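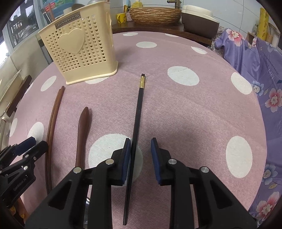
Cream utensil basket with heart cutouts, chopsticks and a spatula on a polka dot tablecloth.

Utensil Holders and Wooden Tools: Frequently Asked Questions

Which utensils can go in a perforated plastic basket?

Chopsticks, spatulas, spoons, ladles and most other tools with a straight handle. The holder should be at least half as tall as the longest tool is long. Long cooking chopsticks are the usual problem. If they lean far over the rim, put heavier tools on the opposite side.

Do chopsticks go in tip up or tip down?

Tip up for storage, in our recommendation. The food end stays clear of the base, where water collects. Pointed metal skewers are the exception and should be kept in a drawer or a sleeve.

What are the holes in the walls for?

Airflow and drainage. Hole shape makes little difference. Round, slotted and heart-shaped holes all let air through, and total open area matters more than pattern. Very small holes clog with scale in hard water areas and need a brush now and then.

My holder has no holes in the base. Is that a fault?

No. Some holders are perforated on the sides only, so that they can stand on a table without dripping. Dry the tools fully before loading one of these, and empty the base when you wash it.

How often should the holder be washed?

Every 7 days with daily use. Take everything out, wash the inside with dish soap and warm water, brush the corners, rinse, and leave it upside down on a rack until dry. Rectangular holders with rounded corners clean faster than those with square ones.

Can it go in the dishwasher?

Check the mark on the underside. If there is no mark, wash by hand. Thin plastic can warp on a lower rack near the heating element, and a warped base will rock.

How do I remove yellowing from cream or white plastic?

Surface stains from oil or tea come off with a paste of baking soda and water, left on for a few minutes and rinsed. Yellowing from sunlight is in the plastic itself and cannot be washed out. Avoid scouring powder on raised emblems, where it dulls the high points first.

How should wooden chopsticks and spatulas be cleaned?

Wash by hand soon after use. Do not soak. Dry with a towel, then stand them in open air before they go back in the holder. Unfinished wood can be wiped with food-grade mineral oil when it looks pale or feels rough. Lacquered wood does not need oil.

Is it normal for wooden chopsticks to bend?

A slight curve is common in long pairs and does not affect use. Lay the pair side by side on a flat surface. If both curve the same way, keep them together as a pair. If the tips no longer meet when you hold them, replace them.

Can chopsticks with metal bands or trim be washed the same way?

Use a soft sponge and no bleach. Check the joint between the band and the stick. If the band turns or slides, water can get under it and the stick should be retired. Gold-colored finishes wear quickly under abrasive pads. Do not microwave them.

When should a spatula be replaced?

When the head is split, when the edge is charred through, or when a smell remains after washing and drying. Light darkening is cosmetic. Fine raised grain can be sanded smooth with fine paper and oiled again.

How should I sort a mixed set?

Empty the holder onto a table with a cloth on it, so that sticks do not roll. Match chopsticks by length first, then by color and finish. Set single sticks aside. Return spatulas and spoons first and chopsticks last, keeping pairs together. Three or four pairs per holder is a sensible limit if other tools share the space.

Can unopened packages be kept in the same holder?

Dry, sealed items are fine, but they block the holes on that side. Keep them behind the holder if there is room.

What about a printed tablecloth under the holder?

Lift the holder and check underneath after each wash. Trapped water can mark fabric, and some dyes will transfer to pale plastic.

Questions about kitchen storage: contact Melaniia Savchuk | © Gisitz Home 2021 | Last updated February 10, 2021 | Back to top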